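Bill tracking notebook, Nallmont desk
August 16, 2020

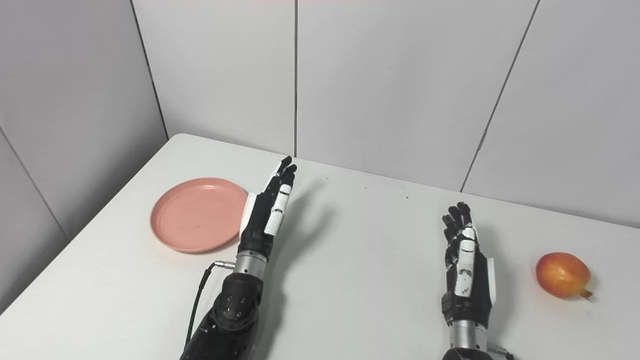 OK, so I finally got the safe storage bill texts lined up side by side, and what a slog! The Pliltammont version and the Koltel version share most of their first section, word for word, and then they wander off from each other at section 2. Koltel's draft says a gun has to be locked up if a minor "may gain access," and the other one says "is likely to gain access." I read right past that the first time (it was late, I was on my second bowl of cereal). Oksana caught it when she went over my notes, so thank you, Oksana.

Coding so far: 23 bills in the sheet, 11 of them with a penalty clause I can sort cleanly. The rest point to some other chapter and I have to go chase it. Bill 712 is the worst one – it amends a section that was already amended in the spring, and the online copy still shows the old wording. I've emailed the clerk's office in Danladi for the current text. No answer yet.

Vsevolod wants a separate column for "died in committee" and "never got a hearing." I was lumping them together and he's right that it hides a lot, so I split them this afternoon and broke two formulas doing it. Fixed one. The other is the sponsor tally on the second tab, so please don't quote anything from that tab until I've been back in there!

Still to do: waiting period bills, the extreme risk order ones (Oksana has the older files), and renaming the columns so they match the codebook. I also need to ask Vsevolod if substitute bills get their own row or sit under the original. I've been giving them their own row for now.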